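夕食の時刻を決めるということ

家の夕食を何時に食べるか、決めている家はどのくらいあるだろうか。うちは長いあいだ決めていなかった。帰ってきた者から食べる。温め直して食べる。先に寝る者の分はラップをかけておく。それで困っていないつもりだった。

考えが変わったのは、母が入院して実家に父がひとりで残った冬である。父は85歳で、料理は味噌汁と卵焼きしかできない。私が週に二度通って作り置きをしたが、行くたびに前の分が残っていた。味が合わないのかと聞くと、そうではないと言う。腹が減ったら食べようと思っているうちに夜になり、面倒になって菓子パンで済ませてしまうのだという。

母がいたころ、実家の夕食は必ず6時だった。子どものころはこれが嫌だった。見たいテレビがあっても、友達と話していても、6時には座っていなければならない。大人になって家を出たとき、好きな時間に食べられることが自由のしるしのように思えた。

ところが父を見ていると、6時という時刻が一日のかなりの部分を支えていたことがわかる。6時に食べるから5時に風呂を洗い、4時に散歩から戻っていた。母が入院してからは風呂も散歩も時間がばらばらになり、そのうち散歩には行かなくなった。

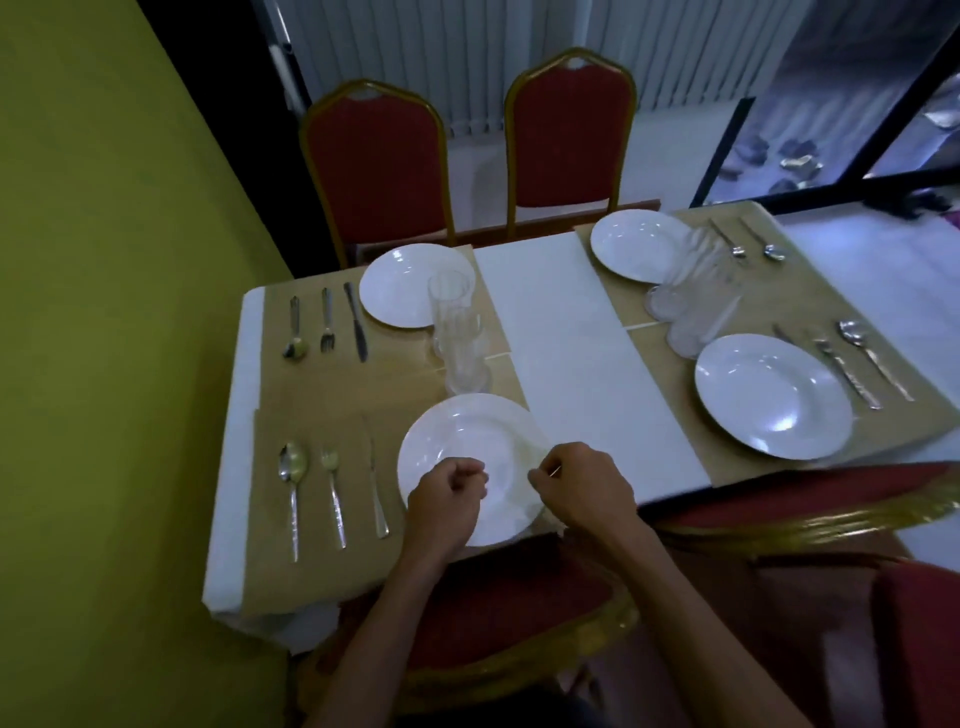 そこで私は作り置きの量を増やすのをやめ、毎日6時に電話をかけることにした。用件はない。「6時だよ」「いま温めている」というだけの電話である。最初の週は父も面倒くさそうだったが、12月の終わりには、かける前に向こうからかかってくるようになった。残る料理は減った。作るものは前と同じである。

この経験から、私は夕食の時刻は決めたほうがよいと考えるようになった。家族の人数にかかわらず、ひとり暮らしでもそうである。

反対の意見があることは承知している。いちばん多いのは、仕事の都合で無理だというものだ。たしかに全員が毎日6時に集まれる家は今どき少ない。私の夫も平日はまず間に合わない。だが、時刻を決めることと全員がそろうことは別の話である。うちでは7時と決めた。夫がいなくても7時に食べはじめる。夫は遅れて帰り、自分の分を食べる。以前と同じように見えるが、以前は待っていた。待っているあいだ子どもは何かをつまみ、私は何度も火をつけたり消したりし、夫が帰るころには全員の機嫌が悪かった。

もうひとつは、食べたくないのに時間だから食べるのは体によくないという意見である。これは私にはよくわからない。医者ではないので体のことは言えない。ただ、7時に座ることと、たくさん食べることは同じではない。昼が重かった日は汁物だけでかまわない。うちの娘は部活のない日はあまり食べないが、それでも座って少し話してから部屋に戻る。

知人のコンチェッタ・ペッレグリーニさんは逆の立場で、時刻を決めると食事が仕事のようになると言う。彼女の育った家では、昼食が何時に始まるのかは誰も知らず、祖母が鍋のふたを取ったときが始まりだったそうだ。それはそれで理にかなっている。その家では、祖母が時計の役をしていたわけだ。毎日台所に立ち、ふたを取る人がいれば、時刻はいらないのかもしれない。
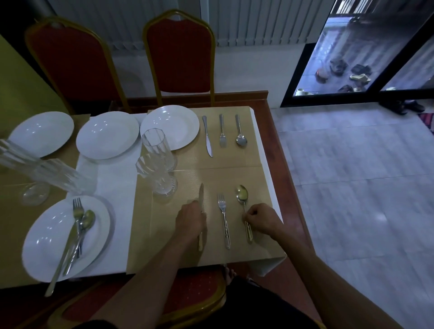
しかし、その役をひとりに預けることには危うさがある。実家がそうだった。6時という時刻は家の決まりのように見えて、実際には母が6時にしていたのである。母がいなくなったとたん、父のところから6時は消えた。時刻だけでも家族全員のものになっていれば、父はもう少し早く自分で味噌汁を作りはじめたのではないかと思う。

だから、決めるときは家の中で口に出して決めるのがよい。うちでは紙に「7時」と書いて冷蔵庫に貼った。大げさだと娘に笑われたが、貼ってからは、6時半を過ぎると誰かが米の残り時間を見に行くようになった。以前はそれも私ひとりがやっていた。

細かいことを言えば、時刻は切りのよい数字がよい。最初は6時45分にしてみたが、誰も覚えられなかった。また、守れない日の扱いも先に決めておくほうがよい。うちでは、外食の日と誰かが熱を出した日は決まりがないものとし、次の日にまた7時から始める。遅れた者を叱らないことも決めた。叱ると、遅れた日に帰りにくくなる。

始めてからのひと月で、7時に食べられた日は19日あった。多いのか少ないのかはわからない。以前はいつ食べたかを誰も覚えていなかったのだから、比べようがない。

朝食については同じことを勧めるつもりはない。朝は学校や会社の時刻がすでに決まっていて、そこから逆に数えれば自然に決まる。昼も同じである。一日の三度の食事のうち、外から決めてもらえないのは夕食だけで、だから崩れるときは夕食から崩れる。休みの日はどうかとよく聞かれるが、休みの日も7時にしている。朝寝坊をしても昼が遅くなっても、夜だけ合っていれば次の日が楽である。

母は2月の初めに退院した。まだ長く立っていられないので、台所には父が立っている。味噌汁と卵焼きのほかに、煮魚がひとつ増えた。電話はもうかけなくてよいと言われたが、ときどき6時過ぎにかけてみると、食事中だからと言ってすぐに切られる。

2月21日（木）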